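Bench Notes > Storage & Small Parts

Search notes... Go

Small-parts organizer, re-sort and labels
June 20, 2022 - O. Rolland
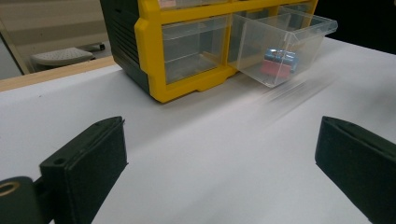

Started on the yellow cabinet after lunch. Arsalan wants the colored blocks out of the general bin and kept by use, so blue and red stay together for now. Ljubica would sort by color only. Left open until she has seen the parts list for Pomare.

Drawers on this cabinet have no positive stop that I would trust. Pulled past two thirds, the front drops and the box comes off its runner. Support it from underneath or take it out completely and set it on the table. Two went on the floor in April, one with M3 washers in it, and we were finding washers for a week.

Labels: the pink ones hold on the frame but lift from the clear plastic. Wiped three drawer fronts with isopropyl, let them dry, applied new labels. Check the corners before doing the rest.

Stock: the Flornport carton is marked 1,000 spacers. By weight I get 786. Weighed it again on Đạt's scale, same result. Prasanna to ask the supplier. Do not decant until that is settled - the carton stays sealed under the bench.

Cabinet sits level on the white table. Would like it screwed to the wall eventually, as it tips forward if several full drawers are open at once.

To do:
- dividers for the washer drawers
- second set of pink labels
- ask Ljubica about color order

Recent entries
Prisorel adhesive, second pull test
Spare drawers: which ones fit
Prurirska bench move, cable list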